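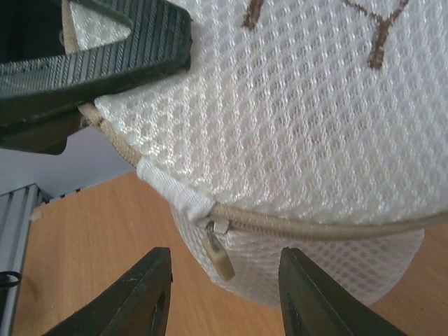
Mesh Wash Bags: Questions and Answers

Mesh wash bags keep small or delicate items together in the machine so they don't stretch, snag or disappear into a duvet cover. Most questions we get at Dernus are about filling them and about the zipper. A typical bag has a fine white mesh, a beige zipper with a small plastic slider, and a piece of denser white fabric folded over the end of the zipper track. If yours has a tab like that, check it every few months, as it takes a lot of the strain when the bag is full.

What should go in a wash bag?
Bras, tights, thin knits, baby socks, swimwear and anything with hooks or straps. Fabric face masks and reusable makeup pads can go in too. Shoes need a padded bag, and we don't recommend putting them in a plain mesh one.

How full can I fill it?
Half to two thirds. Water has to move through the clothes, and a tightly stuffed bag comes out with dry patches and detergent stuck in the folds. For bras, we suggest no more than 3 in a medium bag, with the hooks fastened first.

Fine mesh or coarse mesh?
Fine mesh is better for lace, tights and anything that catches easily. Coarse mesh rinses faster and suits socks, T-shirts and baby clothes. Some bags use both, with a finer mesh in one section and more open holes in another. In that case, put the delicate side of the garment against the finer mesh.

The zipper opens during the wash. What can I do?
Close it all the way and tuck the slider under the elastic cover if the bag has one. If it doesn't, put a small safety pin through the hole in the pull tab and fasten it to the bag's seam — not through the mesh, which will tear. A bag that still opens is usually too full or has a worn slider.

What temperature is safe?
Follow the care label on the clothes first, then the label on the bag. Our own polyester bags are fine up to 60 degrees Celsius (140 Fahrenheit). Hotter cycles can warp a plastic zipper.

Can the bag go in the dryer?
Ours can, on low. Clothes take longer to dry inside a bag, so take out anything that can be tumbled loose. Never iron the mesh.

Do I need to wash the bag itself?
It gets washed along with your clothes. Once in a while, turn it inside out, shake out the lint and rinse the corners under the faucet. Let it dry fully before you fold it.

My white bag has turned gray. Is it ruined?
No. Soak it in warm water with oxygen bleach for an hour, then rinse. Dye from dark clothes may not come out completely, but the bag will work as before. Many customers keep one for darks and one for whites.

Can I repair a small hole?
Yes, if it's smaller than a fingertip. Use polyester thread and sew around the hole before pulling it closed. A larger hole, or one next to the zipper, means it's time for a new bag.

Will the printing come off?
Printed lettering wears down with washing. It shouldn't mark clothes, but wash a new bag once on its own before using it with pale silk.

Which sizes do you carry?
The Wukach range comes in small, medium and large. The Pornura is a round bag for bras and is sold singly. The full size chart is on each product page.

How do I return a bag?
Unused bags can be returned within 60 days. Write to Maricel Enriquez in customer service through the contact form and include your order number. Faulty zippers are replaced free of charge — please attach a photo of the slider and both ends of the track.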